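Handling Practice, Unit 2: Good practice when collecting grasps
Tutor: Ankit Garg

Read these notes before the February lab at Tistcombe. They go with section 14 of the Gristholm code, which you should have in your folder.

Before a session, wipe the finger pads and check that both jaws close squarely. Write the tool number on the log sheet. If a pad is torn, tag the tool and take another – do not tape it.

A session is 18 grasps, then a break. Failed grasps stay in the log. Benedikt Janssen will mark down any sheet with gaps in it.

Approach speed matters less than where the pads meet the object. Close on the firmest part and keep both pads in view throughout. Small items with cords need extra care: with the green clip, the pads go either side of the clip body and the white cord loop is left free on the sheet. Note the cord as a separate part in the log – it can snag on nearby things during the lift. Work on soft surfaces is covered in section 21.

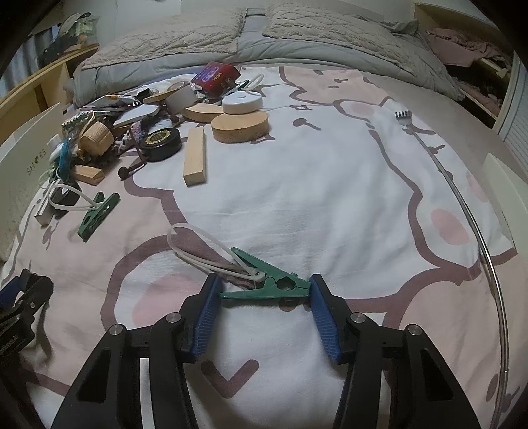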